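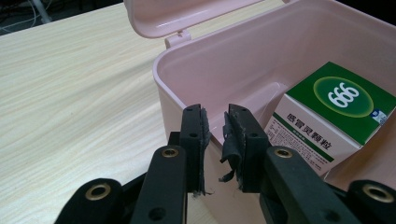
Where the sewing library stands in March

Hi Senan, quick catch-up on the Durow money! We've lent out 38 kits since the grant came in, and only 9 are overdue (I'm chasing them, gently). Buttons and bobbins go fastest, so I've put in a Pruletti order for 200 more bobbins.
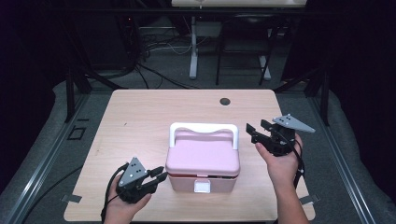
Ojārs has taken over the Lynch branch on top of his mending class, and he'd like evening pickup there, maybe until 7. I said yes before checking the budget, sorry! It adds $50 a month for the key holder, and I can cover that from what we didn't spend on thread. Still waiting on the Zavunance quote for scissors sharpening.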